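Chelsea Goodall has had the Sellance kit for six months and still won't say she'd buy it again. "The brochure said desk tidying," she told me. "Whose desk? Mine has cords and bottles all over it."

Cendotia sells the hand-held gripper for $1,261, with 139 practice tasks included. Goodall has tried 9 of them. She started with cups, because the sales rep at Hinthorpe told her cups were easy.

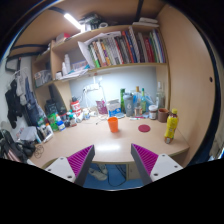
"Easy for him," she said. I asked whether the kit saves her any work. She took a while to answer. "Not yet. They keep telling me July."

Cendotia says an update is coming. It would not tell me what is in it, or whether current owners will pay extra.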